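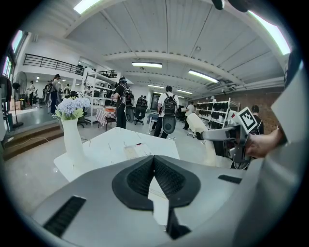 Can a machine do your chores yet? I've been asked that at every family dinner for years, and my answer is still "sort of, on a good day." I run the home tasks study at Semunham, and I'm looking for people who'd like to help me give a better answer!

You don't need a tech background. If you've cleared a table, folded a towel or put flowers somewhere they won't get knocked over, you've got the skills. You'll do everyday jobs using a pair of hand-held grippers in place of your fingers, and we record how you go about it. Those recordings are what our robots learn from. Right now they're decent at picking up a cup and pretty hopeless with anything floppy (laundry, I'm looking at you).

We're after 80 people. Sessions run three hours with a long break in the middle, and we pay $102 per session, plus lunch. Come to four sessions and there's a $300 bonus on top. You'll be on your feet a fair bit and there may be a backpack to carry, so tell me ahead of time if that's a problem – I have some seated tasks too.

You should be 18 or over and okay with being recorded. Left-handers, please, please apply, I'm very short of you. Same goes for anyone who has worked in a hotel, a store or a commercial kitchen, as the shop-floor half of the study (we call it Fitison) starts in November and I want people who know how shelves really get stocked.

We're in the Clakgate building, and street parking is free after the first block. Sign up at the front desk or through the form on the Semunham site, and put "chores" in the subject box so it lands with me. I'll write back within a week with open slots.

Posted 20/04/2021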